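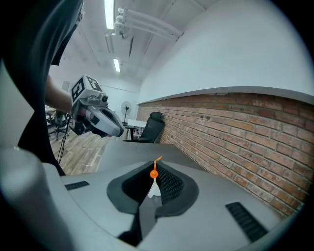
A white handheld gripper, marker cube on top, held above the desk at Fosach's service room in Fultton.

Fosach Opens Its Maintenance Routine to Anyone With a Screwdriver

FULTTON — Fosach, which builds and services the Mondal line of handheld grippers, is publishing the full upkeep routine it uses on its own tools. The company had been meaning to do this for a while. Customers had been meaning to ask.

The Mondal Bench Guide covers setup, cleaning and repair of a handheld unit, including the cube with its printed markers that lets the tracking system know where the tool is. Technicians at Fosach wipe the marker faces at the start of each shift and check that the cube has not shifted on its mount. A full recalibration comes every 300 hours of use, or right after a drop, whichever the operator is willing to admit to first.

"We logged 3,117 service tickets before we wrote any of this down," said Els Mulder, head of service at Fosach. "A lot of them ended with someone plugging the cable back in. I am told this is called a learning process."

The guide also sets out the jaw alignment check, the trigger spring swap and the correct way to route a cable so that the next person does not roll a chair over it. Spare parts are listed by number, all 107 of them, with the four that wear out soonest on the first page.

Marek Baláž, who wrote most of the repair section, tested it on colleagues from the sales team. "They finished a trigger swap in one afternoon," he said. "There was one screw left over. We have added a page about the screw."

The guide is free to owners of Mondal units and will ship in print with new orders starting in December. Repair kits packed by parts supplier Nuder go on sale the same month, with a first run of about 1,000. The Fosach service desk will go on answering the phone every day except Sunday.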